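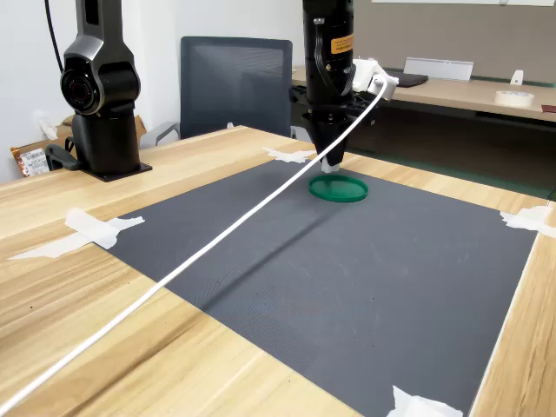

1/ Mat thread, as a few people asked what I ended up doing with the worktable. Posting it in pieces as I get time.

2/ The table is light wood and it marks if you look at it wrong. Anything with a rim or a foot leaves a ring or a scratch. I sanded the top once in June and I'm not doing that again.

3/ So it has a mat on it now. Dark gray, fine grid texture, big enough to cover most of the tabletop. I wanted it bigger than a desk mat and smaller than a rug. There is not much sold in between.

4/ I bought it as a cut length from Dureria. 60 inches off the roll, $43 with shipping. They cut it a little long and I trimmed it with a utility knife and a straightedge. Two passes, new blade.

5/ It came rolled up tight and the ends would not lie down. I left it upside down under some books for two nights. That got most of the curl out but the corners still wanted to come up.

6/ White masking tape on the corners, four pieces. I tried double-sided tape first and it left gum on the wood that took half an evening to get off. Masking tape peels clean if you don't leave it on for months. I change mine when the edges start to look fuzzy.

7/ Put the tape down with the mat pulled flat, opposite corners first. If you go around in order you push a bubble ahead of you and it ends up in the last corner.

8/ Someone asked about scuffs. Yes, it shows them. There are a few faint lighter marks on mine already. A damp cloth takes off dust but not those. I stopped trying. They don't bother the work.

9/ The green lid is round and flat with a raised rim. It belongs to a storage tub from Fevwood that I stopped using when the tub cracked. I kept the lid and it has been on the table ever since. Screws go in it, or a wet cup, or nothing.

10/ Green on dark gray is easy to find. I had a black lid before that and I kept setting things on top of it without seeing it.

11/ Lid rim up or rim down? Up if I want it to hold small parts. Down if I just want it out of the way, but then it's harder to get a fingernail under it. The grid texture helps a bit there, it doesn't suck down flat the way it did on bare wood.

12/ Cords. I have one long white one that goes straight across the mat and off the near corner. 

13/ If you have clamps on your table edge, put the mat down before you tighten anything. I did mine the other way the first time and had to loosen everything and start over.

14/ Somebody recommended the Srisuk cork sheets. I tried one at a friend's place. Nice and quiet, but it sheds at the edges and the crumbs get into everything. Fine under a lamp. I wouldn't want it over a whole table.

15/ Total so far is $43 for the mat and whatever a roll of tape costs. The lid was free, more or less.

16/ Reply to a question I got twice: no, it doesn't smell. It did for the first couple of days, like a new shower curtain. I opened a window and it went away.

17/ Next thing is the other table, which is 73 inches long and has a lip on one side. Will probably need two pieces with a seam. If anyone has butted two of these mats together without the edges lifting, tell me what you used.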